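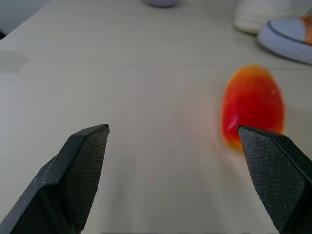
What do you do with a big table that everyone drops things on? You clear it completely once a week and put back only what gets used there.

I do mine on Sunday, usually at 2 in the afternoon, when the light comes in low enough to show every ring and crumb. The table is the Usitz one I bought used when I moved to Clostau. I paid 275 for it, which felt like a lot then. It is a big table, too big for the room, and I have gotten used to walking around it sideways.

The trouble with a large surface is that it fills up. Mail, keys, a bag of onions, a sweater. Shoes, even. My grandmother would have had something to say about shoes on a table, but in my house they get put there when they need new laces or a polish, and then they stay a week. Same with anything red or orange and roughly the size of a pepper. Real produce, toy produce from my niece's play kitchen, it all lands there, and I have picked up a plastic one to slice it more than once.

My method is dull. Everything comes off and goes on the floor. I wipe the top with a damp cloth, then a dry one. The seams get a second pass with an old toothbrush. I quit using spray polish in August – it left a film that grabbed at paper. Plain water and a drop of dish soap do fine.

Then I go through the pile. Shoes to the hall. Toys to the basket under the window. Mail gets opened standing up, over the recycling. If I sit down with it, I'm there until dinner.

Assunta Galli, who lives downstairs, told me to get a tray for the odds and ends. I tried one from Caruso. It was a nice tray, and within a few days it was a pile with a rim. I use it for tea now.

It takes me almost 70 minutes start to finish, most of that on the mail. The table stays clear until Monday night or so. I'm fine with that.

Next I want to fix the wobble in the leg nearest the wall. I have had a folded bus ticket from Trendolcombe under it for two winters – it works, but it slips whenever I lean on that corner to wipe.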